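Low flow at kitchen tap only, rest of the house is fine

Posted by Duangjai Kamolrat

We moved into this house in March and the kitchen tap has been getting slower since then. It is a chrome pull-out type with a grey hose, and it was already fitted when we bought the place. Filling a large pan takes ages now, on hot and on cold, but cold is the worse of the two.

The bathroom basin and the bath upstairs both run well. So does the outside tap, which is on the other side of the kitchen wall. The dishwasher seems normal and has never shown a fault light.

What I have done so far:
Cleaned the limescale off the spray head with vinegar overnight. It made a small difference for a week.
Checked the stopcock under the stairs. It is fully open, then back a quarter turn as the previous owner's notes say to leave it.
Swapped the spray head for one from a friend's tap, which fits the same hose. No change.

I have not touched the valves under the sink as they look old and I don't want one to start leaking with no plumber booked. One has a screwdriver slot and the other has a small lever handle.

I rang a local firm, Sequeira, and they quoted £1,715 to replace the pipework from the stopcock to the kitchen. That included lifting part of the hall floor. It seems a lot for one slow tap, and they gave me the price over the phone without coming to see it. A second firm, Nondis, charges £171 just to come out and look.
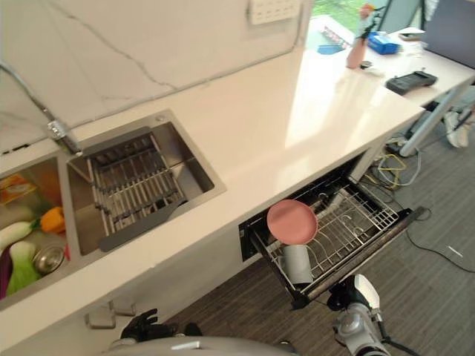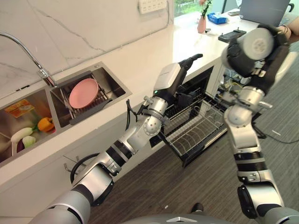
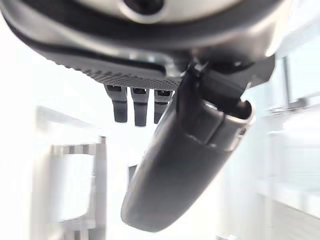
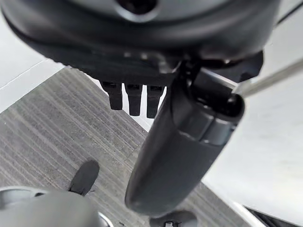

Kitchen, 5/11/18. The tap is in the first photo.

The house has a combi boiler if that matters. We are in a hard water area and the kettle furs up quickly. Is there anything else I can check myself before paying someone? I am happy to undo things if I know I can put them back.

Drulla

Don't pay for new pipes yet. If the outside tap is good then the main is good, and the outside tap is very likely teed off the same pipe that feeds your kitchen.

It is nearly always one of these: the isolating valves, the filter washer where the hose joins the spray head, or the flexible tails going up to the tap. You have ruled out the head itself but check whether the washer at the end of the hose has a bit of mesh in it. Some do, and it stays behind when you change the head. Mine was packed with grit.

Then do a bucket test. Unscrew the spray head altogether, point the bare hose into a bucket and turn on the cold. If it comes out strongly, your trouble is at the end of the hose. If it is still slow, the trouble is lower down.

For the lower part, turn off the main stopcock and open the tap to let the pressure off. Put a towel and a washing-up bowl in the cupboard. Undo the cold tail from the isolating valve, hold the valve outlet over the bowl and get somebody to turn the stopcock on slowly. Have them stand ready to turn it off again. That tells you straight away if the valve is passing enough water.

The slotted ones have a small bore even when fully open, and they get left half closed by whoever fitted the tap. The slot should be in line with the pipe. If it is stiff, leave it alone and replace it with a full bore one while the water is off. They cost a few pounds.

Also look at the tails for kinks. A pull-out hose has a weight on it, and it can catch on the bottles you keep in the cupboard and bend over on itself.

paulinegt

Had this, bought a new tap in the end. £159 from Clivico and it's been fine. Hard water does for them.

Duangjai Kamolrat

Thank you both. There was a mesh washer at the end of the hose and it was full of white bits. I cleaned it and hot is now good. Cold is better but still slower than hot. The slot on the cold valve is at an angle to the pipe and it won't move, so I will get a full bore one and change it when I can have the water off for the afternoon. Which size do I ask for, 15 mm?

Drulla

Yes, 15 mm if it's the ordinary copper pipe, but measure across the outside first. Take the old washer from the tail with you and buy a new one of those as well.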